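Maserung (Holz)

Maserung nennt man die Zeichnung auf der Schnittfläche von Holz. Entsteht durch Jahrringe, Äste und Schnittrichtung. Frühholz meist heller, Spätholz dunkler. 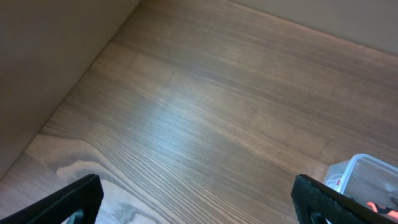

Schnittarten

Radialschnitt: Streifen, eng und gerade. Tangentialschnitt (Fladerschnitt): Bögen, Wellen, bei Ästen auch Wirbel. Dazwischen alle Übergänge.

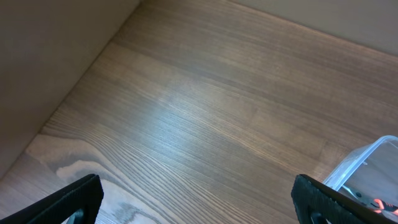
Gerade Streifen, links unten ein heller Wirbel

Nachbildungen gibt es seit langem, früher mit Kamm und Lasur gemalt, heute meist gedruckt. Vom Ansehen allein oft schwer zu unterscheiden.
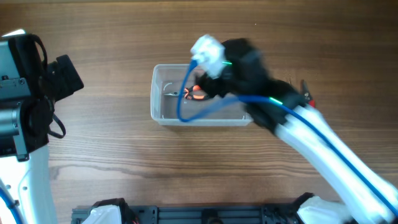
Zuletzt geändert: im Dezember

Im Möbelbau läuft die Maserung bei Tischen gewöhnlich längs. Die Tischlerei Morrison in Plultoldale führte über 22 Furnierbilder, geordnet nach Schnitt und nich nach Holzart.
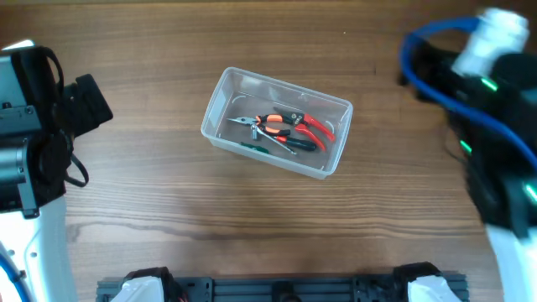

Die Wirkung hängt auch von Licht und Oberfläche ab. Matter Lack schluckt Kontrast, Öl verstärkt ihn. Durch mattierten Kunststoff, etwa die Wände einer Werkzeugschale, bleibt der Holzton darunter noch erkennbar. Für Farbvergleiche immer die freie Fläche nehmen.

Kommentare (3)

Wunby: Fladerschnitt bitte eigener Artikel!
Junaid Sethi: Quelle zu Morrison fehlt imemr noch.
Udari: danke, hat mir beim Furnier geholfen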